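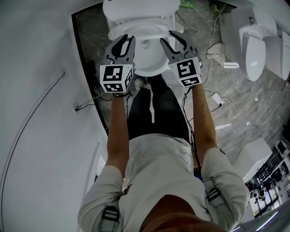 What does the Milari replay tool do when one of the two marker cubes drops out of view?
It holds the last good pose for that gripper for 3 ticks, then flags the hand as lost and stops writing actions for that side. The other hand keeps going.

milari-replay
Pose tracking, cleanup and replay for two-hand gripper recordings. Part of the Banora stack. Works standalone too if you don't need the planner.

Status
Usable, rough edges. Config format changed in October, old yaml files will not load. Run migrate_cfg on them first.

What's in here
track/ – fiducial detection, one cube per hand, pose per tick
clean/ – gap filling, smoothing, outlier cuts
retarget/ – gripper poses to arm targets
replay/ – sends targets to Hiltance controller, or dry run to a log
tools/ – viewers, small scripts, stuff that never got a proper home

Install
Python env, then pip install -e . from the repo root. Dry run needs nothing else. Live replay needs the Hiltance driver built on the same machine.

Running
milari track SESSION
milari clean SESSION
milari replay SESSION --dry
Always dry first. Look at the log for LIMIT lines before you go live.
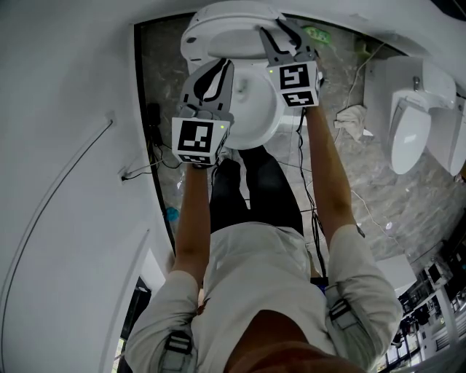 Default rate is 50 ticks a second for tracking, 40 for replay. Resampling happens in clean/, not in replay/, so if you skip clean the timing will be wrong and the arm will lag. You can set both to the same value but the controller gets jumpy.

Bathroom task notes
Config is configs/seat_rim.yaml. Both hands close on the rim, so the two poses are coupled while the jaws are shut. Set couple: true or the retargeter solves each arm on it's own and they fight each other. Left and right cube ids are in the same file, check them if the hands come out swapped.
White cube against white porcelain – raise the edge threshold, default misses corners. White wall same problem.
Head view is wide, so run undistort before track. Poses near the border are still worse than the middle, we down-weight them.

Known issues
- Jaw opening is not read from the cube, comes from the gripper stream. If that stream starts late you get a flat line at the begining. Trim it.
- Issue 43: coupled mode ignores joint limits on the second arm. Workaround is max_step in the config, keep it low.
- Viewer crashes on empty sessions. Just don't open them.
- Bugti export writes left hand twice in old builds. Fixed on main.

TODO
Wrist rotation filter, tests for retarget/, proper docs for couple mode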